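Red top keeps bleeding dye, is vinegar any use?

Laundry & Clothes Care > Colours

Bought a red cotton top in November, washed it three times on its own and the water still comes out pink. My nan swears by vinegar, box says nothing usefull. Don't want to ruin a whole load of whites. Anyone?
Posted by Rumau

Florian Royer
Vinegar won't fix dye in cotton, old myth. Does no harm, just makes the kitchen smell of chips. What you want is a proper dye fixative, the liquid sort. Did this with a red tablecloth last winter:
- Big bowl, 3000 ml of warm water, check the bottle in case yours wants more
- Fixative in, stir, then the top. Keep it moving or you get patches
- Leave it for the time on the label, rinse till clear
- Cold wash after, inside out, 30 at most from then on
Dry it flat and out of the sun, red fades quick. Smooth it out with your hands while its damp, saves ironing.
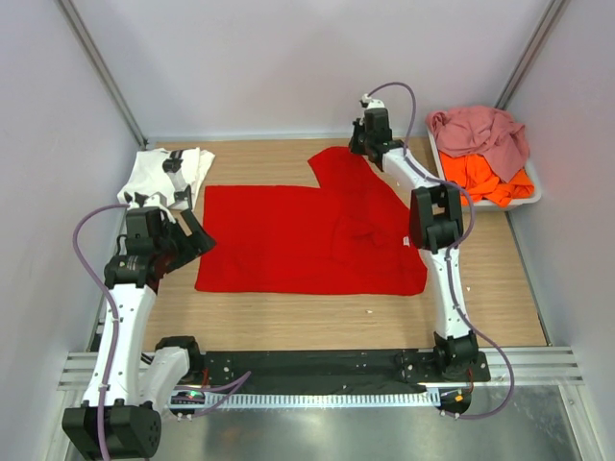
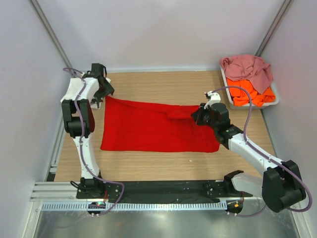 Joltach
Colour catcher sheets. Two in the drum, done. Cheap ones are fine.
Would still keep it away from whites tho, lost a good shirt that way. Spin at 500 not 900 if your machine lets you, less rubbing.

Futeta
Take it back to the shop? Three washes and still running is a faulty dye job if you ask me. Keep the receipt.

Rumau
Thanks all, no receipt of course. Going to try the fixative, will report back.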